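3. Where small things get put down: surfaces in the shared office

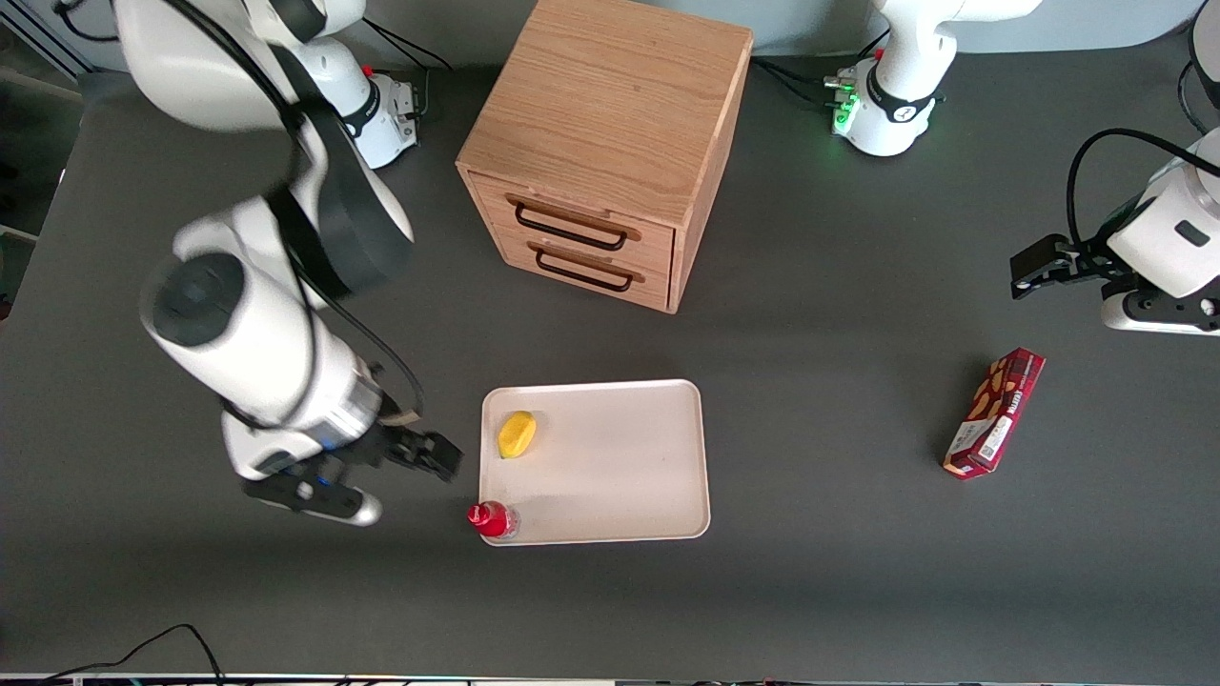
Figure 1. Dark tabletop with a pale pink tray, two small objects on it, and a wooden two-drawer cabinet.

3.1 What we asked

The earlier section dealt with desks people sit at. This one is on the other surfaces - side tables, counters, the tops of low cabinets, window ledges. Nobody owns them on paper. They still fill up. We wanted to know what gets left there, how long it stays, and whether a small container on the surface changes anything.

Two sites, Kundau and Pluvham. Kundau is the older building, narrow floors, lots of ledges. Pluvham was refitted in February and has almost no ledges but long shared tables down the middle of each floor. Both house mixed office staff, both have open seating, and both have a clean desk rule that is written down and mostly not followed past lunch.

Staff were told about the study by email and with a notice by the elevators. 133 people filled in the first form. Of these, 32 agreed to keep a diary for 10 working days, noting each time they put something down on a surface that was not their own seat and each time they picked something up again. Diary entries were short by design. A typical one reads "keys, ledge by printer, back in 5". Some were shorter.

3.2 Trays and drawers

After the first half of the diary period we put out trays at Pluvham only. Plain shallow ones, one per shared table. Kundau got small drawer cabinets instead, placed on the ledges wide enough to take them. No labels on either. We talked about labels for a long time and decided against, as a label tells people what should go in and we wanted to see what they would choose.

Trays were used right away. Diary keepers mention them on the first day, and by the third day the entries stop saying "the new tray" and just say "tray". Things put in trays were mostly things people meant to take back soon: badges, keys, earphones, lip balm, a pen on loan. The diaries give a pick-up time for most of these and it is nearly always the same day.

Drawers went differently. Slow start. Several people wrote that they opened a drawer, saw it was empty, and closed it again. One wrote that using it felt like "moving in". Once a drawer had something in it others followed, but the things were of another sort - spare cables, sachets of sugar, batteries of unknown charge, take-out menus. Items went in and the diaries do not record them coming out. When we emptied the cabinets at the end a good part of the contents could not be matched to any entry at all, so either the diaries missed them or they came from people outside the study. Probably both.

This fits the older account by Nyberg, who splits household surfaces into "resting" and "parking" places. A resting place is open and in view and keeps the object in mind. A parking place is closed and lets the object be forgotten without being thrown out. Leif Nyberg was writing on hallways in family homes and did not look at offices, and we are wary of leaning on it too hard. But the split between trays and drawers in our diaries is close to what he discribes.

3.3 Food

Food needs its own note. Packaged snacks turned up in diaries at both sites and followed neither pattern. They were put down in the open, next to a tray more often than in it, and stayed until someone finished them. Ownership was loose. Entries such as "crackers, mine, now everybodys" suggest that setting a snack on a shared surface is read as an offer, whatever the person meant. Two diary keepers said they knew this and used it, one to get rid of cookies. Nobody reported putting food in a drawer and saying so to others.

We had not planned for this and the diary form had no field for it, so the counts are not reliable and are left out of the table in the appendix.

3.4 Clearing

Both buildings are cleaned in the evening. The cleaning contract at Pluvham, held by Granström, says that personal items are to be left where they are. At Kundau the firm is Bromness and the contract says nothing on the point. In practice the cleaners we spoke to at both sites did the same thing: loose items were pushed together at one end of the surface, the surface was wiped, and the items stayed at that end. Items in a tray were lifted with the tray and set back. Several diary keepers had noticed that things in a tray were still "where I left them" in the morning and gave this as a reason for using one.

So the tray does a second job that has little to do with the people leaving things in it. It makes a group of small objects into one object for whoever has to clean. Drawers do this too, even more so, but since the contents are out of sight no one in the diaries gives it as a reason.

3.5 Limits

Short period. Self reported. The two sites differ in layout as well as in what we put out, so tray against drawer is also long table against narrow ledge and we can not pull these apart. A swap - drawers at Pluvham, trays at Kundau - was planned and then dropped when the second floor at Kundau closed for pipe work. Diary keepers were volunteers and likely tidier than their coworkers, or at least more interested in where things go. Section 4 takes up the interviews.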